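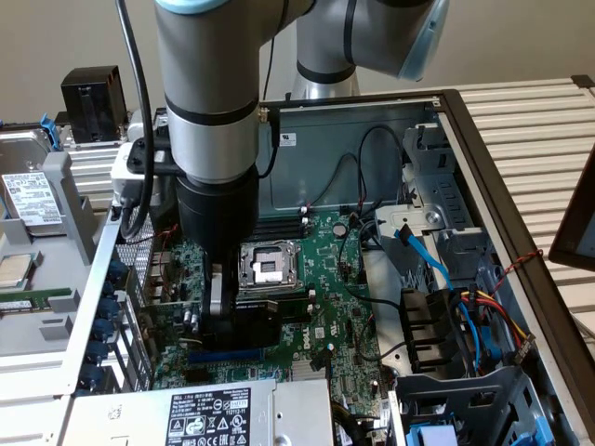

Old towers, second working life: a talk with Ildikó Juhász

Ildikó Juhász has repaired office computers for many years, and since April she runs the refurbishing bench at Keltatside, where old desktops are prepared for schools and small clubs. I visited her in the second week of her summer holidays, which she was spending, as usual, at the bench.

I asked first why she still likes the Dell towers. "Because I can put my hand in," she said. "You lay the case on its side and you see the whole board. The socket, the memory slots, the drive cage. In a small modern box I must take out three parts before I see the one I want."

Her list of the last year shows 171 machines finished. The most common fault is a simple one. "The button battery. The computer forgets the date, the owner thinks it is broken and buys a new one. I change the battery and the computer is good again." She changes it in every machine, also when it still has some charge.

The second thing she looks at is the capacitors. If the top of one is round like a small hill, the board goes to recycling. She does not solder on boards any more. "I did it before, in Argate, when a board was expensive. Now my hour costs more than the board."

We spoke then about expansion cards, a subject where she has strong opinions. 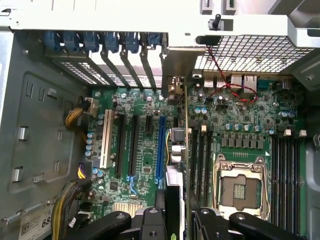

"People ask me if they should fill the slots," she said. "I say, what for? A school needs a network connection, and this is already at the back." She keeps the metal slot covers in place, and she is strict about it. An open slot lets the dust in and the air goes where it wants. The blue plastic latches she treats with respect, as old plastic can snap and she has only a small bag of spare ones.

Are there cables she does not like? She laughed. "All of them, a little." Before she pulls out a drive cable she writes on a piece of tape where it belongs – a habit she learned from her first colleague, Deepak Rathore, who now works on printers.

The finished computers go out with a new drive and a keyboard. The next group is for a reading club, and Ildikó wants to deliver it herself.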